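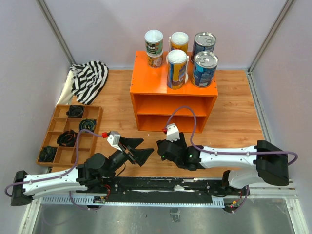 Re: Groltholm two-arm kit, is it worth the money?

Hello everyone,

Sorry to take so long over this. I wanted to live with the kit for a while before giving an opinion, and then April got away from me. First, the question that started it:

> We have a small budget left and I am looking at the Groltholm
> pair, the version with the camera on each wrist. The Fundach
> reseller quotes 1,298 for the set. Does anyone use it for shelf
> work with cans and cups? And is the cabling as bad as
> people say?
> Antoniadis

Short answer: yes, I'd buy it again, and yes, the cabling is a nuisance. Mine has the purple camera leads, and you can see how they loop up off the wrists, one of them right across the open front of the orange shelf. I bought a packet of Jellex clips to tidy them down and I do recommend doing that early — I put it off and regretted it!

As for the shelf work, I keep six containers on top, a mixture of cans, canisters and cups with lids, and leave the two compartments below open as places to put things. The pull-tab cans have been the easy ones for me. The stacked pair on the left is harder, and I spent a good many evenings on it (142 tries by my notebook, bless my patience) before I trusted the upper one to come off cleanly. The pointed fingers are lovely on small things, such as the dark coils in the divided tray, but on anything round and smooth you'll want to take your time closing them.

Two gripes. The printed manual is 12 pages long and spends most of them on unpacking. And the reseller was slow with my spare finger set, though very kind on the phone once I got through.

If your budget stretches, ask Fundach whether they will include the spare fingers in the quote, as they did for me after a little pleading. I'm happy to send my settings to anyone who writes to me off list.

Warm regards,
Marin Angelovski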